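Padded fingers and a fixed routine keep the Plerkura cell running

September 29, 2019

A robot cell that spends its days moving bowls, plates and cups has come back into use at the Hadard workshop after new finger pads were fitted and the wrist camera was set up again from scratch.

The cell, known in the building as Plerkura, had been stopped since July. Its old pads had gone shiny along the gripping face and the arm had started to let plates turn as it lifted them. Oratile Buthelezi looks after the cell along with Pieter Gumede, and the two of them did the work between other jobs.

Buthelezi said the log showed 1,976 picks on the old pads before the first plate slipped. After that the slips came closer together, and by the end the arm was being stopped several times a morning so that a plate could be put straight by hand.

The replacement pads are black and softer than the last set. They are held on by a clamp instead of glue, so a worn one can be changed without taking the finger off the gripper. Gumede said the glued type used to take most of an afternoon, a good part of it spent scraping. The clamp screws are checked at the start of each day with a small hand driver, and the fingers are then opened and closed five times with nothing between them. If the two pads don't meet squarely, the finger is loosened and set again before anything else is done.

After the finger check comes the rack. The dish rack is grey plastic and stands on wood, and small shifts in its position matter because the arm goes to the slots by stored points. It is pushed up to two stops and the arm is sent slowly to one corner, then to the opposite one. Bowls and a plate go in next for a trial round with the speed held down.
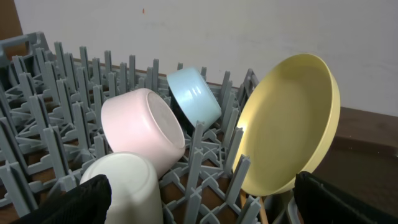
Marietjie Zwane said she would have changed the rack before the fingers. A rack with wider slots, she argued, would forgive a few millimetres of error at the wrist, and the pads would last longer for not being dragged along the tines. She also asked why the stops had not been screwed down in the first place.

Buthelezi agreed about the stops, which are now screwed down. On the rack he was less sure. A wider slot lets a plate lean further, he said, and the arm then has to be taught a new angle for picking it up again. The present rack stays for the time being.

The camera took longer than the pads. It sits at the wrist and had been knocked at some point, enough to turn it slightly in its bracket. The arm could still find a bowl but tended to close on it a little to one side, which put most of the load on one finger and wore that pad faster than the other. Gumede took the bracket off, cleaned the seat and put it back with a new washer. He then ran the pattern card through the full set of positions. The first attempt failed at the far end of the table and had to be done again the following day with the blinds down.

A cable was replaced at the same time. The old one came from Tkachenko with the arm and had stiffened where it passed the last joint. The new one has been given a longer loop and is tied in two places only. Buthelezi asks that no further ties be added, as the tight bend was what did for the last one.

With the camera back in line the pair moved on to upright objects, which had been left out of the work since the spring. The drill for these is short. The arm comes down beside the object with the fingers wide, stops, closes at a quarter of the usual speed and holds. Whoever is at the controls looks at both pads before letting it lift. If only one is bearing, the arm opens and the approach is corrected by hand.
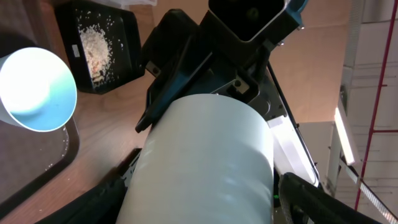
Grip force is set from the same position. The starting value is low and goes up one step at a time until the object can be held through a slow quarter turn of the wrist without slipping. The figure is then written on the sheet by the controls, with the date and the initials of whoever did it. There had been three sheets in use, all different, and two have been thrown away.

Cleaning is done at the end of the day. The pads are brushed, then wiped with a damp cloth and left open overnight. Solvent is not used on them. The table is brushed away from the arm, and the joint covers are looked over for grit.

The cell has made 1,219 picks since the restart, with one stop, caused by a loose connector at the control box. Pravesh Oosthuizen has ordered a second set of pads from Flollik, and they are expected to be fitted after roughly 1,500 picks whether or not the present ones look worn. The clamps will be kept.

A written copy of the morning checks is now fixed to the side of the control box. Anyone booked on the cell should go through it with Buthelezi or Gumede once before starting it alone. Bookings are taken by Tegwen Maddocks at the workshop desk, and the cell is free most afternoons.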